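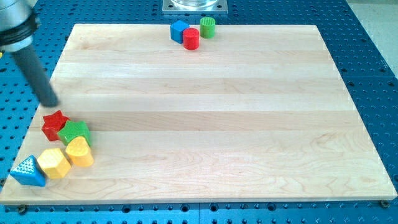 According to Essam Morsy, a board should be judged by its joints before its color, and many woodworkers in Sandamcombe would agree with him. An **edge-joined board** is a flat wooden panel made from several narrow strips or planks, placed side by side and glued along their long edges. It is used for kitchen boards, work surfaces, shelves and small table tops. Maple is one of the most common woods for this purpose, and its pale color makes the difference between one strip and the next easy to see.

## Construction

The strips are cut from dried timber and planed until their edges are straight. Glue is spread on the edges, and the strips are pressed together with clamps until the glue is hard. After this the panel is made flat on both faces and cut to its final size.

In most boards the grain of all strips goes in the same direction. This type is called *edge grain* or *face grain*, depending on which side of the strip is turned upward. A third type, *end grain*, shows the cut ends of the wood and looks like a pattern of small blocks. It is heavier and takes more time to make.

The upper edges of a board are often given a small bevel. A sharp corner breaks easily when it is hit, and it is also not pleasant for the hands.

## Appearance

Strips of maple are rarely of exactly the same tone, even when they come from one tree. A maker can arrange them so that light and darker strips change regularly, or can leave them in the order in which they come from the saw. Wavy lines in the grain are natural and are not considered a fault. Dark mineral marks are accepted in cheaper grades.

## Movement of the wood

Wood becomes wider when the air is humid and narrower when it is dry. The change happens mostly across the grain and very little along it. A wide board that is fixed to a base must therefore have some freedom to move, for example by means of long holes for the screws. If it is held too tightly, it can bend or open at a seam.

Boards which stay flat on a table for a long time can also bend when only the upper face is in contact with air. Turning them from time to time is the usual advice.

## Care

A board for food is washed by hand with warm water and a little soap, and then dried standing on its edge. It should not be left in water. Mineral oil is applied when the surface looks dry, and the excess is wiped off after some hours. Boards used only as work surfaces are more often finished with wax or varnish.

Light scratches can be removed with fine sandpaper, always in the direction of the grain.

## Local production

The workshop of Bogdan Coman in Sandamcombe produced 806 maple boards in its first year and almost 2,000 in the next. The boards were sold under the name Belitz, in 2 sizes. The larger size was discontinued in July of the third year, when the supply of long planks became irregular. Smaller boards are still made there to order.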